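We use cookies to keep this site working and to see which items get read. Accept / Manage preferences

Skavlow Workshop Newsletter
October 2024

Fingers, again

If you read the May issue you'll remember I was rather pleased with myself about the new bench. Two arms, one either side of a white table, both on the same controller at last, and a long list of things I was going to do by the end of summer. Well, it's not summer any more and I've done a fair bit of the list, but nearly all of my time has gone on one question I thought I'd have sorted in a week. Which fingers do we put on the ends?

I'd narrowed it down to two sets. The first is the Drandier, a long tapered finger that comes nearly to a point. The second is the Parneo, shorter and blunter, with a soft pad on the inside face. Both bolt straight on to the parallel grippers we already have, so swapping them is a ten-minute job (twenty if you drop a screw, and I drop a lot of screws). I'd used the Parneo set on the old single arm and liked it very much, so I went in expecting it to win without much trouble.

The job I picked was fruit into a basket. It sounds like child's play and I do get teased for it, but there's a surprising amount going on. Fruit rolls. It's never the same shape twice, and the peel is slippery in some spots and grippy in others. Then the basket itself has to be shifted now and again so it's in a sensible spot for whichever arm is doing the placing, and that means taking hold of a rim that gives a little when you squeeze it.

We log every attempt, good or bad. Over the whole comparison we've got 3,524 of them now, and the first 1,000 I've more or less thrown away as I was still fiddling with closing force and the numbers jump about all over the place. I'd love to have those evenings back!

So, what did I find? On the fruit, the Parneo pads are lovely. They squash a bit, they hold, and you can be quite sloppy about where you come in from. With the pointed fingers you have to get the two tips properly either side of the widest part or the thing squirts out and goes for a wander across the table. I had to slow the last bit of the approach right down, and even then I was getting more slips than I wanted until I dropped the tips lower before closing.
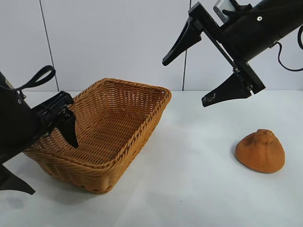 The basket is where it all turned round. A woven rim is thick and lumpy, and the blunt fingers kept landing on top of it when they should have gone one inside and one outside. If you're a few millimetres out with a pointed tip it tends to slide off to one side and carry on down, and you get your grip anyway. If you're a few millimetres out with a Parneo pad you just press on the braid and push the whole basket along. I watched it do that over and over one afternoon and went home in a bad mood.

Having two arms makes this worse and better at once. Worse, as both have to find the rim, and if one gets hold and the other doesn't, the basket swings round like a gate. Better, as once they've both got it you can be very gentle. I was using far too much force at the start, purely out of habit from the single arm, and turning it down helped more than any change of finger did. I'm a bit embarrassed at how long I took to try that.

Lifting straight up with both arms is fine. Lifting and turning is still ropey. The controller treats the two arms as equals and I think one of them ought to be in charge with the other following along, at least while there's something held between them. The Obeidat software can be set up that way and I've had a go, but there's a small lag on the following arm that I haven't got to the bottom of. If anyone reading has used it in that mode, please write in, I'd be very glad of your settings.

A few smaller things while I'm here. Check your cables before you decide an arm is misbehaving. I lost most of a day to a loop that was too short and tugged at the wrist every time it reached across to the far side. Also, bare white tables look smart but the overhead lights bounce off ours something rotten, and I've ended up switching off one row of them when the cameras are running. It made a bigger difference to the fruit finding than a whole weekend of tinkering with exposure.

And do go over your screws every so often. The ones holding the Drandier fingers work themselves loose more quickly than I'd like, and you don't notice until the tips stop meeting. I now do it each morning with a cup of tea in the other hand.

For the moment I'm leaving the pointed ones on both arms. The last 906 attempts have all been with those and the slips on fruit have come down to a level I can live with - still behind the pads, but close enough that I'd sooner have the basket handling. I did try one of each, Parneo on the left and Drandier on the right, and it worked quite nicely right up until the left arm had to do the right arm's job.

Next on the list is a set of 3 home-made pads that slip over the tips, each a different thickness, to see if I can have a bit of both. The first one is curing on the windowsill as I write and it smells dreadful.

Recent items
Two arms, one controller: setting up the new bench
What we learned from the old single arm
Camera mounts that don't wobble
Readers' letters: closing force

Contact the newsletter | © Skavlow Workshop | Back to top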